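Ticket 3019: Hot water cuts out at second outlet
Site: Restden, ground floor kitchenette and laundry
Status: Resolved, monitoring

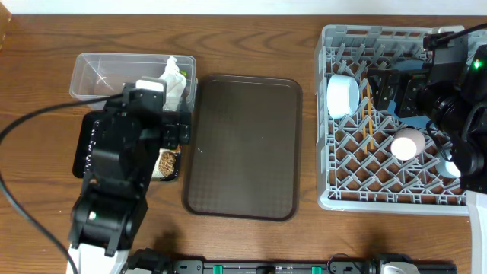
Reported fault: instantaneous gas unit (Nikolovski, external wall mount) delivers hot water normally at the kitchenette mixer. When the laundry tap is opened at the same time, the kitchenette goes cold within a few seconds and the unit drops out. Controller shows code 7 on some occasions and no code on others. Tenant reports the fault is worse in the morning.

Assigned: Krum Delić, Cirkunent maintenance desk

Log

08:10 Called tenant. Confirmed the fault needs both outlets open. Kitchenette alone runs for as long as you like. Laundry alone is fine on full flow but drops out if the tap is throttled back.

09:25 On site. Isolated power at the external GPO, waited, restored. Controller came up with no stored code. Set temperature 50 degrees. Fault reproduced on the first attempt.

09:40 Gas supply. Standing pressure normal. Working pressure at the unit normal with the cooktop off and with the cooktop on. Gas ruled out.

09:55 Inlet filter removed. Light grit, mostly pale scale. Rinsed and refitted. Flow at the kitchenette improved slightly. Fault still present.

10:15 Checked for a cross connection. Closed the cold isolation valve to the unit and opened the hot side at each outlet in turn. Kitchenette hot stopped, as it should. Laundry hot kept running at a steady trickle. Cold water is getting into the hot line somewhere on the laundry branch.

10:30 Laundry tap set is a Mukby mixer fitted during last year's refit. Closed both mini stops under the trough and repeated the test. Trickle gone. Opened the kitchenette hot with the laundry stops still closed and the unit held temperature without trouble.

10:50 Stripped the mixer. Both non-return valves missing from the inlet tails. Cartridge seal also marked on the hot side. With the mixer partly open, cold was pushing back through the body into the hot line, so flow through the heater fell below the ignition threshold and the burner shut down.

11:20 Fitted 2 non-return valves and a new cartridge from van stock. Opened the stops, purged air, checked the tails for leaks.

11:35 Retest. Both outlets open on full flow, then both throttled to half. Unit held temperature. Repeated the cross connection test, no flow at either outlet.

Cause: mixer installed without non-return valves, worn cartridge seal.

Not the cause: gas pressure, flow sensor, controller, inlet filter.

Follow-up: the upstairs laundry had the same refit. Check its inlet tails before closing. Parts to be charged to the refit job, pending a reply from the installer. Tenant to note the time and any code if the unit drops out again.

Update, November: upstairs mixer checked, valves present. No further dropouts reported. OK to close.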